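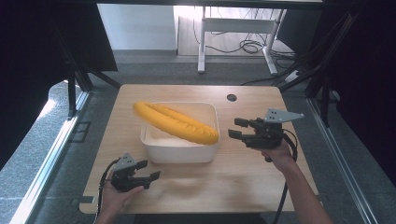

White bin with the yellow cushion across it, on the table.

Is the Mikinier live class upgrade worth paying for?

Language Learning > Online Courses > Reviews

slowvowels
July 22, 2026
I've been on the Mikinier self-study plan for Portuguese since December. Now they keep pushing the live group classes. It would be $782 for the year on top of what I already pay, and the sales page says you get "a real classroom from your own desk." I've read that line from three other companies. Has anyone here taken the classes and come out speaking better? I don't mean feeling good about it.

pantryclock
I did a full term. Groups are capped at 8 and mine was usually full. Do the math on a 50 minute class: once the teacher has said hello and shared a worksheet, you might talk for five minutes. The teacher was fine. The format is the problem.

Goodall_fan
Disagree with pantryclock. My group was 5 people and we talked the whole time. Listening to other learners make mistakes is useful too. I went from freezing up on the phone to booking a dentist appointment in Spanish.

pantryclock
How many months did that take, and what else were you doing? Everybody I know who got better in one of these also had a spouse or a coworker to practice with.

Goodall_fan
Okay, yes, my mother-in-law speaks Spanish. She doesn't correct me though.

slowvowels
That's sort of my question. How would you know it was the class?

Beryl Furnival
I taught evening French in Botadthorpe for years and then taught online for Trosteo, so I've seen both. The platform matters a lot less than they say. Ask who teaches your group and whether that person stays all year. At Trosteo some groups got a new teacher every few weeks and spent half the class on introductions. Also ask for the level test before you pay. If they place you after you pay, you go wherever there's a seat.

slowvowels
I asked support about the teacher. The answer was "our tutors are carefully matched to your goals." So no.

rutabaga_verb
The page also says 886 learners "reached their next level" last year. Out of how many? And whose level test? If it's their own test at the end of their own course, I'd pass my own kids on that basis too.

Goodall_fan
You could say that about any school.

rutabaga_verb
Sure, and I do. An outside exam costs money but at least the people grading it aren't selling you the next term.

Beryl Furnival
An outside exam is a fair check if you're near the level anyway. For a beginner I'd skip it. Record yourself talking for two minutes now and again in three months, then get a native speaker to listen to both.

pantryclock
Check the refund terms as well. Mine only let me cancel before the second class, and the first one was all tech setup.

slowvowels
Found the terms, same thing here. They offered me a single month at a higher rate when I said I was leaving the page. I'll probably take the month, make the recording Beryl suggested, and keep my card off auto-renew. If they switch teachers on me I'm out.

Goodall_fan
Give it more than a month. The first couple of classes are awkward for everybody.

slowvowels
They can have the second month if the first one's any good.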